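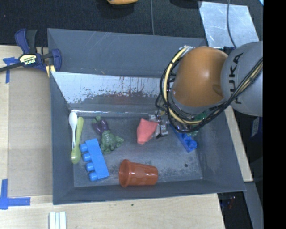

KUKA arm over the bin, spoons and toy bricks inside.

Triritby grasp logging kit, 4 out of 5

Had it since February. Over 100 sessions of pick data on the KUKA so far, Rekha Bhardwaj runs mornings, I do the rest. Setup took 27 minutes, most of that cables.

Good: starts logging when the arm moves, no button. Failed grasps get saved too, wich our last kit (Hirkus) just threw out. Labels export clean. Mixed junk in one bin is fine, hard and soft stuff together.

Bad: bin is light, clamp it down or it creeps. Floor scuffs fast. Thin spoons lying flat are a pain, lots of misses. And the upload stalls at 204 files, every time. Split your folders.

Support answered same day, no fix yet tho. Would buy again for a small lab.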